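Loltance Tisch weiß, zwei Stück, nach 12 Monaten

Bewertet von Veikko Lehtinen, 1/12/23

Kurz vorweg, hab wenig Zeit: guter Tisch für den Preis, mit Macken. Wir haben im Februar bestellt, gleich 2 auf einmal, über Fekport. Hatte eigentlich den Ahonen im Auge, der war aber nicht lieferbar und 560 Euro für einen einzelnen Tisch wollte ich dann auch nicht. Die beiden Loltance zusammen 384. Passt.

Lieferung ok, Karton an einer Ecke eingedrückt, Platte heil. Aufbau allein machbar, zu zweit angenehmer. Anleitung ein Witz, Schritt vier und fünf vertauscht. Schrauben waren alle da, Inbusschlüssel auch, der ist aber weich wie Butter - nehmt eigenes Werkzeug. Beine gerade, nichts wackelt, Höhe nur über die Füße verstellbar und das nur ein kleines Stück. Beim Nachziehen nach ein paar Wochen ist mir eine Gewindehülse ausgerissen. Mit Holzleim wieder rein, hält seitdem.
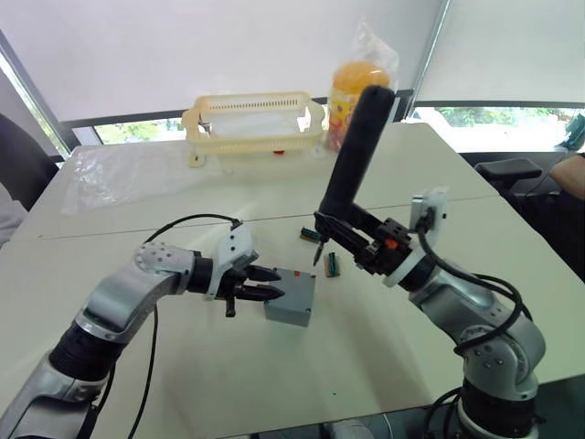

Zur Oberfläche, da wollten ja einige was wissen. Weiß, glatt, schnell abgewischt. Kleinteile findet man gut wieder, so grün-schwarze Klemmen wie die zwei hier fallen auf der Platte sofort ins Auge, auf meinem alten Eichentisch hab ich die ständig gesucht. Auch die kleine graue Box mit dem roten Punkt geht nicht unter. Bleistift geht mit dem Radierer weg, Edding nur mit Spiritus und viel Gedult. Kratzer bisher zwei feine, sieht man nur im Gegenlicht. Lötkolben würd ich ohne Matte nicht drauf loslassen.

Größter Minuspunkt ist die Naht. Wer zwei Tische aneinander stellt, kriegt eine gerade Fuge mitten durch die Arbeitsfläche. Da sammelt sich Staub, Drahtreste, alles. Verbinder gibts von Loltance keine, hab nachgefragt, Antwort kam nach 2 Wochen und war ein Standardtext. Ich hab jetzt unten zwei Flachwinkel von Govlow drunter geschraubt, seitdem wandern die Tische nicht mehr auseinander. Warum man sowas nicht gleich beilegt, keine Ahnung.

Noch was: Kanten. Vorne sauber, hinten an einem der beiden leicht überstehend, hab mir einmal den Ärmel dran aufgerissen. Mit Schleifpapier drüber, gut ists.

Würd ich wieder kaufen? Ja, für die Werkstatt schon. Fürs Wohnzimmer nicht, dafür sieht er zu sehr nach Kantine aus. Vier von fünf Sternen, den einen Abzug gibts für Fuge und Anleitung. Wenn jemand weiss, ob die Beine vom Ahonen drunter passen - bitte in die Kommentare.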